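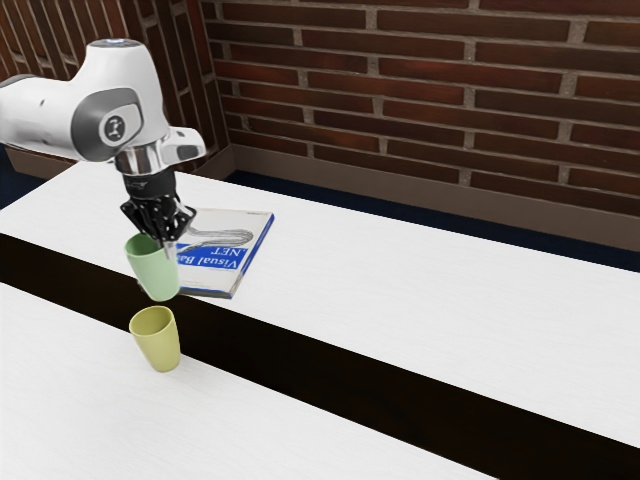
Green cup over the yellow one, from the club's simulator.

Workshop tips for the cup-stacking task

I help out at a school robotics club two evenings a week, and every September somebody tells me the simulator has made bench time unnecessary. I don't believe it. Still, we have one real arm between far too many students, so most of the work gets done on screen first. These are the tips that have survived.

Grip the rim if you must, but test it. A cup held by the rim tilts. Simulated plastic doesn't flex, so the tilt you get on screen is a polite version of the one you'll get on the bench. Try the same grip lower down the side before you settle.

Buy cheap tapered tumblers, all from one pack. Gopinath Murthy got ours as a box of 200, which seemed mad until people started standing on them. Two cups that look the same size can jam when nested. Push them together by hand first and see if they come apart again.

Leave some clutter on the table. A paperback will do, and old programming manuals are good for this, being no use for anything else. A route that only works over a bare table isn't worth much.

Be suspicious of success rates. Colleen Robichaud's group ran 2000 drops overnight and reported 864 good ones, then found their checker was passing any cup that landed near the target. Watch a few runs yourself, all the way through, before you put a number on a poster.

Don't pay for grippy finger pads yet. The Trendach ones cost more than the cups, the bin and the table put together, and I couldn't tell them from a wide rubber band wrapped twice. Terence Bloxham disagrees with me about this and is welcome to buy his own.

Change the lighting. Soft, even light flatters every camera script ever written. Add a low lamp at one side, run it again, and see what's left.

Wipe real cups with washing-up liquid and dry them properly. Fingerprints make them slippery — more than you'd think.

Write down the drop height. Ours is 3 cm on the bench. Anything higher and the bottom cup goes over.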